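Soncombe Residents' Forum
Furnishings and Interiors > Floor Coverings
Topic: Creases in area rugs supplied for common rooms

W_Partington
Posted January 4, 2019
Good afternoon. I write on behalf of the furnishings group at Driltstead House. Over the past year the group has replaced the floor coverings in the second-floor common room and the adjoining study. The new rugs are flatwoven, were ordered through Cestari, and arrived folded in cartons. The study rug has flattened satisfactorily. The common room rug has not. A crease remains across the middle, and residents have asked whether it should be returned.

The group would be grateful for advice on two points. First, is a fold of this kind likely to come out with ordinary use? Second, should the chairs be kept off the rug in the meantime?

The total furnishing allowance for the room was $1,200, of which the rug accounted for $197. A replacement is therefore possible but would need to be approved.

Warrick Partington

halden_court
Thank you for setting this out clearly. We had the same difficulty in our reading room. Before anything else, please confirm whether there is an underlay. A flatwoven rug placed directly on a hard floor will hold a fold much longer than one with a felt pad beneath it.

W_Partington
There is no underlay at present. The floor is gray and hard, and the rug was laid directly on it. The supplier's leaflet recommends a pad but does not require one.

oakmere_flat9
I would advise against returning it. Reverse rolling is usually sufficient. Roll the rug against the direction of the fold, secure it with cotton tape, and leave it for two nights. Do not use string, as it will leave marks of its own. Afterward, lay it out and place flat weights along the line. Large books are suitable.

N_Martinelli
I must disagree with part of the above. Reverse rolling is appropriate for a rug with a pile. On a thin flatweave it can pull the edges out of square, and that is far more noticeable on a patterned rug than the original crease. Our building lost a striped runner in this way. A damp cotton cloth and an iron on the lowest setting, applied to the back, gave a better result on the next one.

Noemi Martinelli

oakmere_flat9
With respect, an iron should not be recommended without knowing the fiber. Polypropylene will melt. Would Mr. Partington please state what the label says?

W_Partington
The label reads 100% cotton, with a latex strip at each end. As to the pattern, Ms. Martinelli's concern is well placed. The rug is teal-green with a grid of thin white lines, and the squares are slightly irregular by design. The crease is faint, a little darker than the rest, and runs across near the center. The furniture on it is light wood.
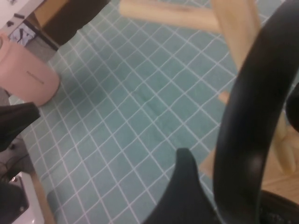 Athanasiadis_R
Keep the iron well away from the latex strips, whatever is decided about the rest. Heat makes latex brittle, and the residue can mark a floor permanently.

As for the chairs, I see no reason to remove them from the room. They should, however, be moved every few days while the rug is settling. A narrow leg left in one position will press a dent into cotton, and the group would then have two problems to report.

N_Martinelli
I accept the point about the latex and should have mentioned it. I would add felt pads under the chair legs. A packet of 10 is inexpensive, and the pads also prevent the legs from catching in the weave when a chair is pulled back.

halden_court
May I return to the underlay? In our case neither rolling nor ironing was needed. We bought a felt pad, trimmed it one inch short on all sides, and the fold had gone by the end of August. The rug also stopped sliding at the doorway, where two residents had tripped.

oakmere_flat9
An underlay is sensible, but it will not remove a fold by itself. I remain of the view that rolling should be tried first, gently and for one night only.

W_Partington
The group thanks all who have replied. It has been decided to purchase a felt underlay and pads for the chair legs, and to lift the rug for one day while the underlay is fitted. No iron will be used. Rolling will be considered if the crease is still visible after a month.

One further question, if members will permit. Should the underlay be vacuumed separately, or is it enough to clean the rug in place?

halden_court
Lift the rug and vacuum the underlay twice a year. In place is sufficient the rest of the time, with the brush switched off.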